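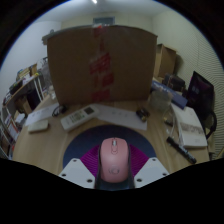
*Figure 1. The desk in use, with the mouse at the pad and the air-conditioner remote and papers behind it.*

# Sharing One Desk: Where Do the Small Things Go?

Lambros Liapis, Workspace Design project, Dillen College

## 1. Background

The desk belongs to a small room in Antoniadis Hall that students on our program can book for computer work. Everyone who books it uses the same mouse and pad, and the remote for the air conditioner lives on the desk too. Papers get left behind. My own sessions often started with five minutes of pushing things out of the way, so I picked the desk for my October project.

The question I set was simple: which loose items get moved during normal work, and would a fixed place for each one save any trouble? I left out the chair, the lighting and the screen. Another group had those.

## 2. Method

I kept a log during my own bookings and asked my project partner to do the same in hers. Each time one of us moved something to make space or went looking for something, we wrote a line with the item and the reason. We did not log normal mouse movement. Between the 2 of us we logged 253 minutes at the desk and wrote down 46 moves.

We sorted the moves into groups by item: mouse and pad, remote, paper, cables, and everything else. If one move caused another (lifting a sheet to free the pad, for instance), both went in the log as separate lines. We argued about this and I still think it makes paper look slightly worse than it is.

## 3. What we found

Paper was the largest group. A sheet laid flat behind the mouse pad gets used as a place to put other things, and then it can't be picked up without moving those as well. In Figure 1 a cable is resting on one sheet and a small black object with a brass-colored tip is on another. Most of the paper we moved was not needed in that session.

The remote came second. It has no holder, so people put it down wherever their hand is. Behind the pad is a decent spot for it, easy to reach and out of the way of the mouse. The trouble starts when it slides under a sheet. Twice my partner got up to look for it on the windowsill.

Cables were a minor problem. A loose one can be pushed aside in a second, but it tends to drift back.

The mouse and pad caused the fewest entries. The mouse is pink, with a gray scroll wheel, and is easy to spot among white paper. The pad has a black wrist rest, and that takes up more depth than a flat pad would. With the pad on the right half of the desk there is plenty of clear wood for a notebook.

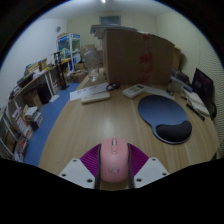 *Figure 2. The pink mouse over the light-brown desktop, pad and wrist rest on the right.*

## 4. Proposed layout

1. Pad stays on the right half, wrist rest toward the user.
2. Remote goes in a cup or clip at the back. We tried a Pidell pen cup from my apartment and it was too narrow. A Zunell clip fit but would need to be stuck to the wall, and we had no permission for that.
3. One upright tray for paper. Nothing flat behind the pad.
4. Cables tied at the back edge when not in use.

Left-handed users would need the pad on the other side, and we did not test this. The tray should go at the center back so it works for both.

## 5. Limits

Two people is a small sample and we both knew what we were looking for. I probably tidied less than usual so that there would be something to log. We also never recorded how the desk looked when we arrived, and that would have been useful for the paper count.

For a second round I would leave a log sheet in the room for other users, in the tray and off the desk.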